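Glue notebook, bench 2

Third batch of the wheat paste for the Gilani atlas. The first two were too thin and the spine lining moved when I pressed it.

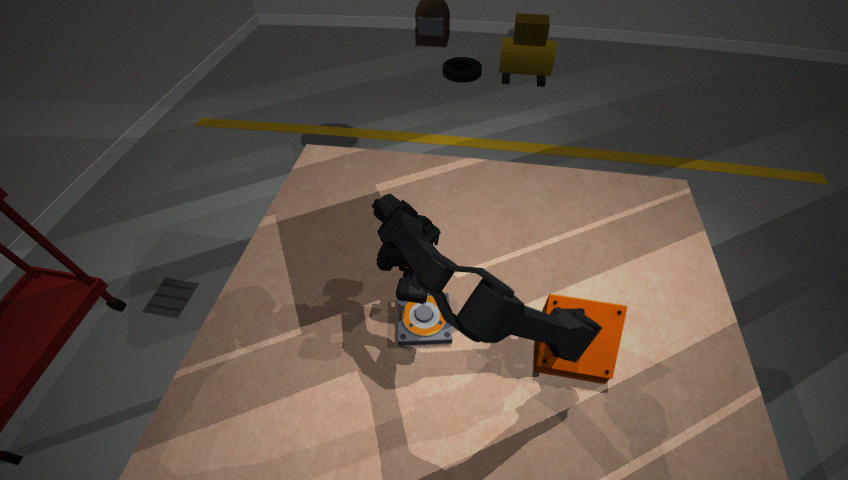
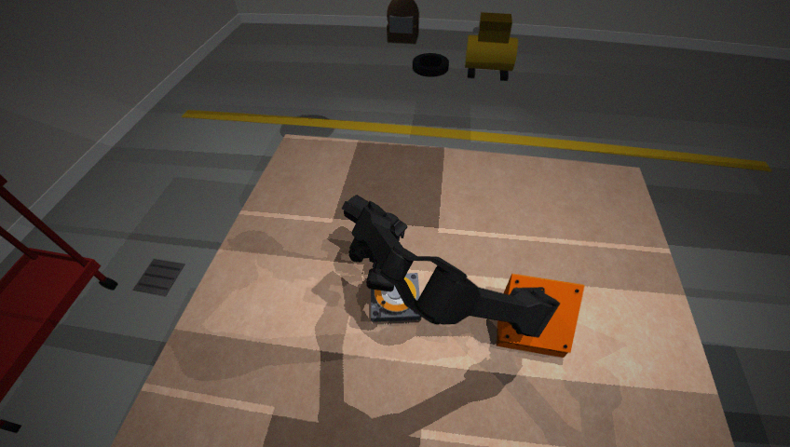
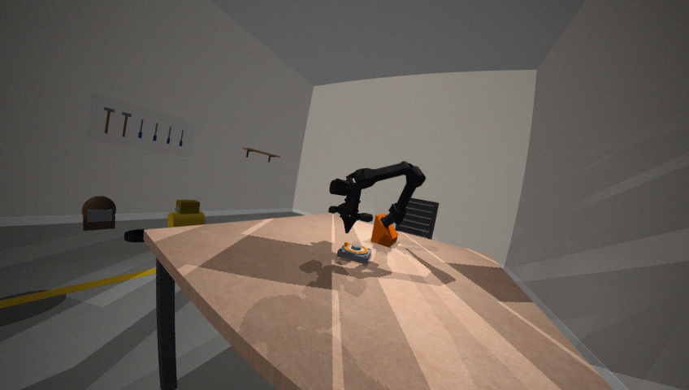 Boserville, May

Mixed the paste at 9 in the morning, one part flour to five parts water, and stirred on low heat until it became clear. It needs more patience than I gave it last time. I passed it through the sieve two times and there were still small lumps at the bottom - these I threw away.

Tested on the spare sheets from the Tanwood paper, lot 1356. Long grain holds well. Short grain curls at the corners, so for the hinges I will cut only along the grain.

The old leather is dry near the head and comes off as red powder. I did not put any paste there yet. First must ask Ongate if they still sell the consolidant in the small bottle, the large one is too much for us.

Boards are under the press with blotters. Change blotters at 4 in the afternoon, and please do not open the press before that.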